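Notes > Workshop > Faults

Pads, pins and a bad July

2 min read

Most of July went on one fault. We record folding with a pair of hand-held grippers, one for each hand, and the right one had started to lose its grip halfway through a lift. The trigger felt normal and the fingers closed, but the cloth slid out.

I blamed the pads first. They had done more than 300 folds, so I ordered a new set from Senoline and fitted them one evening. The next session was no better: 14 drops in 121 attempts, nearly all of them on thicker cloth.

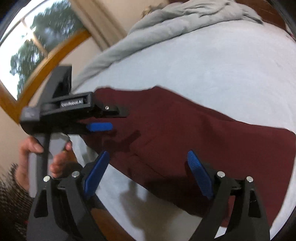
Lauri Miettinen found it in the end. He held the handle still and pushed sideways on one finger, and it moved at the pivot. A pin had backed out slightly. With nothing between the fingers they met properly, but under load one pad twisted away from the other and only the edges touched.

We pushed the pin home and put a drop of thread lock on the screws next to it. I have also gone back through the recordings and thrown out 12 where the logged finger gap didn't match what the fingers were doing.

The sideways push is now on the check sheet, before the battery. Murthy wants it done on the Otanville pair too, so I'll take the small drivers over with me.

Contact | © Flarnulden notes | Back to top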